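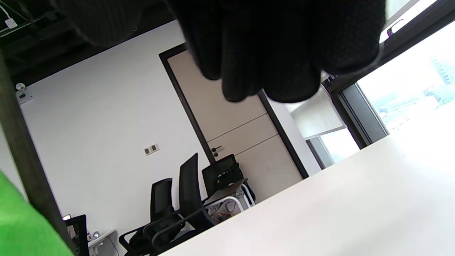
Folding the cloths

18 Apr 2025 | By Kevin Palomino

Print | E-mail

We go through a lot of microfiber cloths, and last April I stopped stuffing them in a drawer. Now I fold them at the big white table. 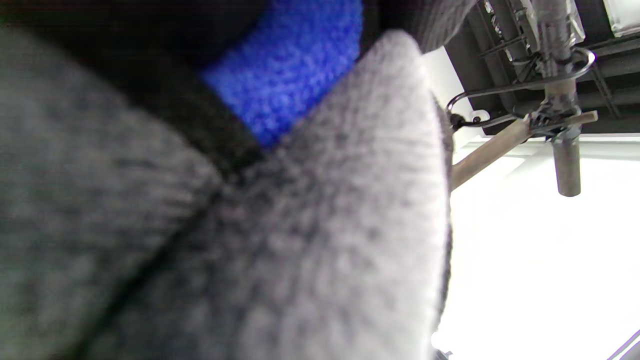 Grovton Office Care Club

Green is for desks, blue is for glass. I fold each one in half twice and stack by color.
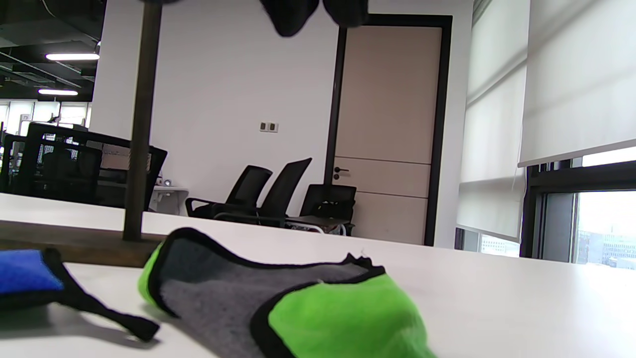

If the black edging frays I trim the threads and keep using the cloth. They last up to 90 washes. After that they go to the bike shed. 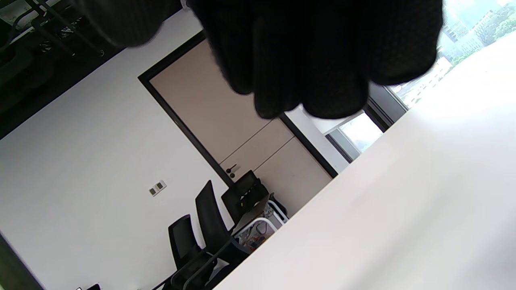 Next I need to sort out the spray bottles.

161 shares | 3 comments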